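How to compare two grippers on paper cups, using a camera worn at head height

If you are choosing between two grippers for a job in a café or a kitchen, the makers' figures will only take you so far, and I would like to share the way I go about it, which has grown rather slowly out of a good many crushed cups. My two this time were the Gronach, a plain parallel one, and the Selar, which has three soft fingers and costs a fair bit more.

Start with people. Before either gripper goes on the arm, collect some clips of hands doing the same job from the height where the arm's camera will sit, and do it on a real counter with all its clutter. Grinders, kettles and glassware decide how much elbow room a gripper gets, and a bare bench will flatter the bulkier one terribly.

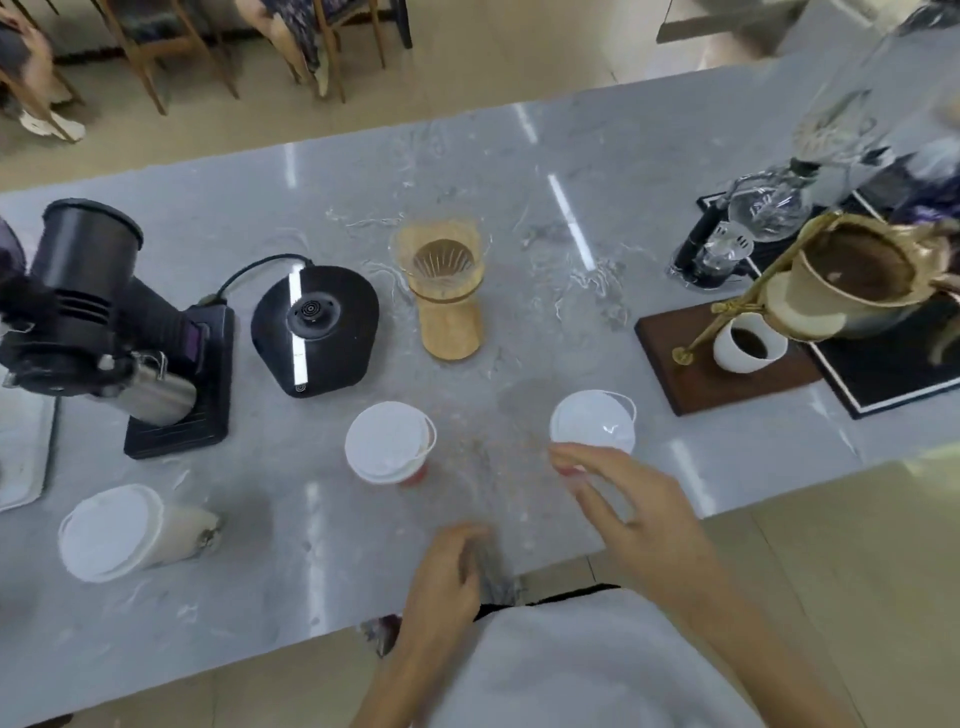 Next, go through your clips and write down every grasp by type: from the side, over the rim, or from above. I had 3154 short clips to sort and it took me most of February, so do put the kettle on first! You are looking for the grasps that come up again and again, and for the moments when the second hand comes in to help, as a single arm will have to manage without it.

Now set up the trial itself. Fix the opening width and the closing force in the controller (I use Trusik, but any that logs force will do) and leave them alone for the whole run. Give each gripper 26 tries at every grasp, half with the lid on and half without - a lid stiffens the rim a great deal, and a gripper that behaves nicely with one may fold an open cup flat.

Score each try as held, slipped or squashed. Mine ended with 44 squashed cups, most of them open ones in the Gronach, though it was much the tidier of the two between tall objects. The Selar was gentle but wide, and kept brushing its neighbours.

Last of all, try the lidded grasp with one finger spread under the base and the rest of the grip up at the lid.
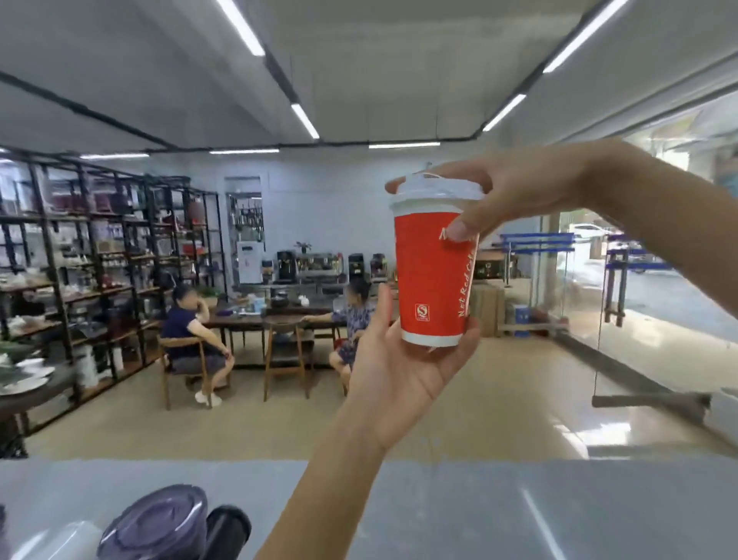 Vidar Åberg wrote in to say that he gets better results by lowering the closing speed before touching the force at all, and that his Gronach stopped denting open cups once he had done so. I shall run the open cups again at half speed and add the scores to this page.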